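What Is an Operating System Update?

By Bo-ram Oh
Computer Basics for Grades 4 to 6

A computer is a machine that follows instructions. A set of instructions is called a program. Drawing programs, games and web browsers are all programs.

One program is in charge of the others. It is called the operating system. It starts when the computer starts, and it runs until the computer is turned off. The operating system decides which program may use the screen, which may use the speakers, and where each file is kept. Laptops have one. Phones, tablets and game consoles have one too.

Why it changes

An operating system is very long. If it were printed on paper, the pages would fill many shelves. People write it, and people make mistakes. A mistake in a program is called a bug.

Some bugs are small. A button may be the wrong color, or a clock may show the wrong hour. Other bugs are serious. A serious bug might let a stranger read files on a computer without permission. This kind is called a security hole.

When the programmers find a bug, they write new instructions to replace the faulty ones. The replacement is called a patch. An update is a package that holds one or more patches. It may also hold new features, such as a better way to search for files.

How an update reaches a computer

An update travels in steps.

1. The programmers finish the patch and test it on their own machines.
2. The update is copied to a server. A server is a computer that hands out files to other computers.
3. Your computer asks the server, "Is there anything new?" Many computers ask this once every 24 hours.
4. If the answer is yes, your computer downloads the update. To download means to copy a file from another computer.
5. Your computer checks the file. Each update carries a digital signature, a long number that shows who made it. If the signature is wrong, the computer throws the file away.
6. The update is installed. Old instructions are taken out and new ones are put in.
7. The computer restarts.

Why the restart? A program that is running cannot always be changed. Think of a bicycle wheel. You can't replace it while someone is riding. The operating system is always running, so the computer must stop, change the parts, and start again.

Updating many computers

At home, a family might have a few computers. A school district has many more. Take the Buncombe schools, where the district looks after 500 laptops. If all of them downloaded a large update at 9:00 in the morning, the network would become very slow. Web pages would not load, and lessons would be interrupted.

The people who manage the computers prevent this with a method called a staged rollout. The word "rollout" means sending something out to its users. "Staged" means in parts.

Stage one is the test group. In Buncombe it has 8 laptops, all used by the technology staff. They use them for normal work and write down any problems.

Stage two is one school. Dunbar Elementary goes first, and its laptops are updated at night.

Stage three is all of the other schools. The whole rollout takes roughly 4 weeks.

If a problem appears at any stage, the rollout is paused. A laptop with a bad update can usually be returned to the old version. This is called a rollback.

The technology staff keep track of the work with a management program. The one in Buncombe is named Skaltau. It shows a list of laptops, and next to each laptop is a version number. A version number tells you how new the operating system is. Version 8.2 is newer than version 8.1.

What you should do

Save your work before a restart. Plug in the charger, because a computer that loses power during an update may not start correctly. Do not hold down the power button while the progress bar is moving. If a message asks for a password and you are not sure why, show it to an adult.
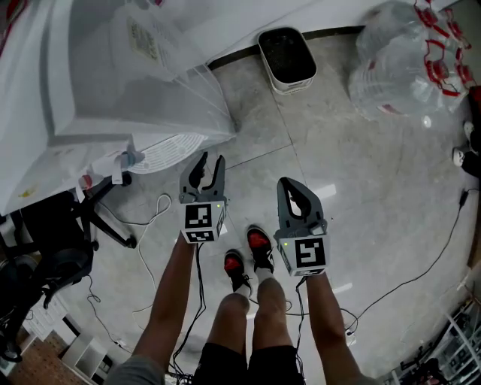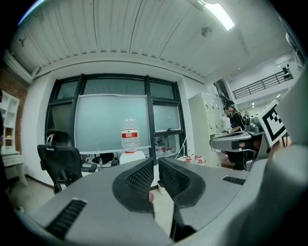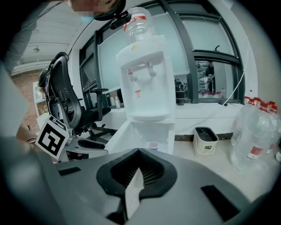 Top: two hand-held grippers. Middle: gripper fingers up close. Bottom: a water dispenser.

Words to know

Bug: a mistake in a program.
Download: to copy a file from another computer.
Patch: new instructions that replace faulty ones.
Rollback: a return to the old version.
Server: a computer that hands out files to other computers.

Next in this series: What Is a File? (Mellthorpe Reader, Unit 4)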